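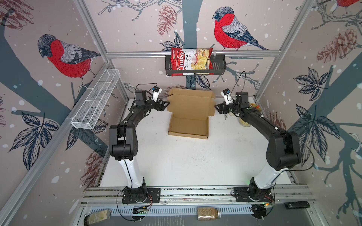

A reader wrote in after the last post to ask why the catalog has to exist before the move and can't be rebuilt from the shelves afterward. The reader has a point for small collections. At 3,000 books the shelf order is itself data, and packing destroys it.

My export from Virnach is a flat file with one row per book. I added 2 columns, shelf and position, and filled them in by hand over 6 evenings. Editions without an ISBN got a local number with the prefix M.

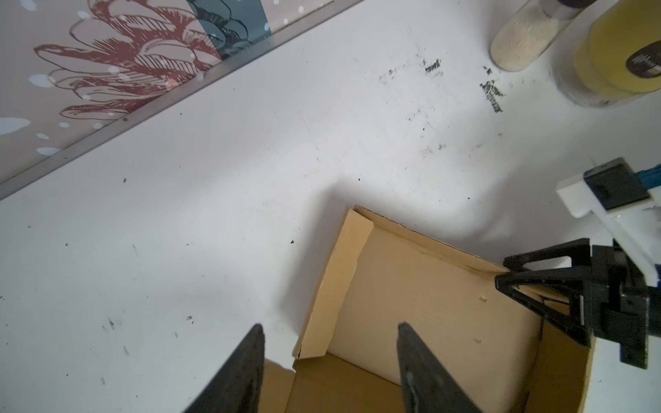
Duplicate rows were the larger problem. Virnach treats a paperback and a hardcover of the same title as one work, so the second copy overwrites the first on import. Trulo keeps them apart but drops the notes field. I merged the two exports on title, year and page count, then checked the mismatches against the shelves.
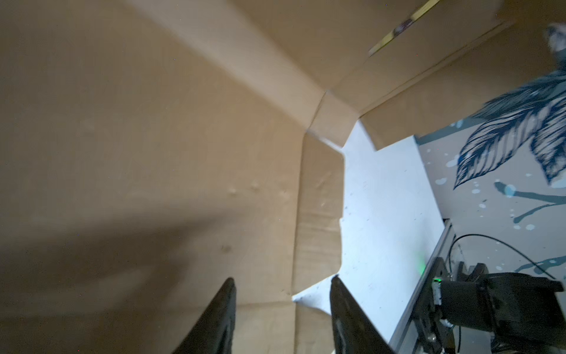

Carton numbers go in a separate table, keyed to shelf. Large cartons get only paperbacks, packed flat, with atlases left for the short ones. Yellow tape like the strip on the upper edge of that box is easy to spot in a stack, so I use the color for reference books and plain brown for everything else. The carton number is written on 2 adjacent sides. Shelving at the new place starts in November, in carton order.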